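Robots and Everyday Work
Unit 6 handout: Can a machine tidy up yet?
Prepared by Xinyi Shao
Reading time: 5 min

Start with the chore we talked about at the end of last class, sorting the bathroom drawer. You tip everything out, you pick up the toothpaste, you put it with the other toothpaste, and you are done before the kettle boils. I love this chore as a test because it looks like nothing at all, and it contains nearly every hard problem we will meet this term! 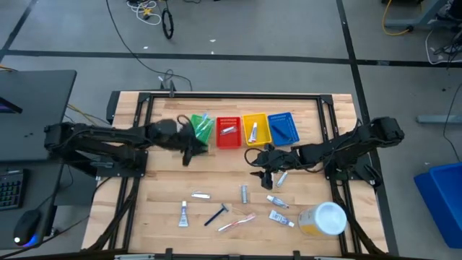
Figure 1. Two-arm sorting table with toiletries and four colored baskets.

Look first at the variety. A tube is soft and changes shape when you squeeze it. A nail clipper is small, hard and shiny. A round container can roll if you nudge it, and a razor has one end you would like to keep away from. A factory arm that has moved the same bracket 3,000 times has never had to make these choices, and choosing is most of the work in a home.

Three terms to know before lab:

Grasp: where and how the fingers hold the object. A long handle offers plenty of good places. A flat clipper offers very few.

Clutter: objects close enough that reaching for one disturbs another. People handle this without thinking (you probably push the comb aside with your little finger), but a two-fingered gripper has to plan for it.

Handover: passing an object from one arm to the other. Handy when the right basket is on the wrong side, and a lovely thing to watch when it goes well.

Now the part I get excited about, packaging. Clear plastic is tough on cameras. It throws back highlights, you see the thing inside as well as the wrapper, and the edge of the packet is much harder to find than the edge of a solid object.
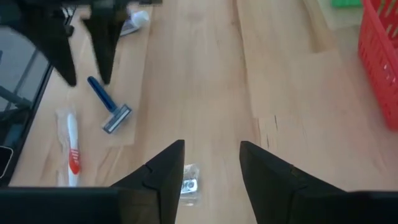 It is tough on fingers too. A thin packet lies almost flush with the table, so the gripper has to come down low and close on very little. Pinch only the loose edge and the contents may swing or slip. Pinch the hard part in the middle and you usually have a better hold, provided you found it.

So, can machines do this yet? My answer is "sometimes, and more often than I expected in May." Good results on familiar items are within reach. A new brand of toothbrush or a crumpled wrapper can still spoil a run, and speed is a separate question (bring your own guess to class).

For lab: choose one item from your bathroom and pick it up 45 times using only your thumb and one finger. Move it to a new spot each time. Write down every slip and every second try, and bring your notes to section.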